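Home Issues Authors Search
Last updated: 21/06/2020

4.2 Plug handling

Household tidying still defeats most arms at the power strip. We gave the Vuline controller 600 trials with adapters on a marble-patterned surface. 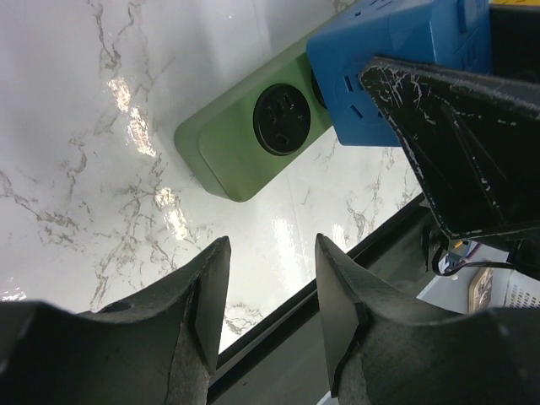 Figure 6. Blue adapter plugged into a green power strip, wrist view.

Glare on polished surfaces upset the pose estimate more often than clutter did. Slots were also hard to find on dark sockets.
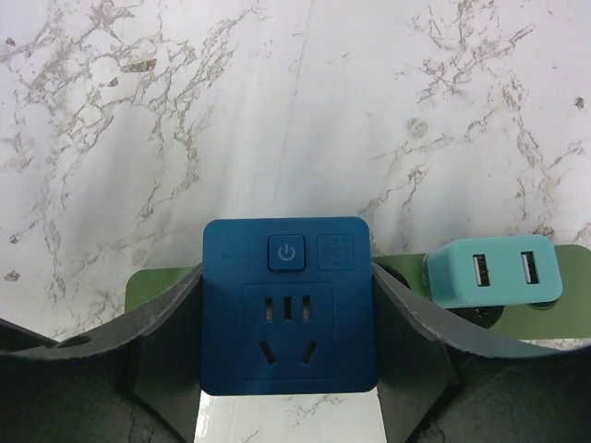 Alignment took most of the time in each trial, and we do not consider the skill ready for homes.

This site uses cookies. Accept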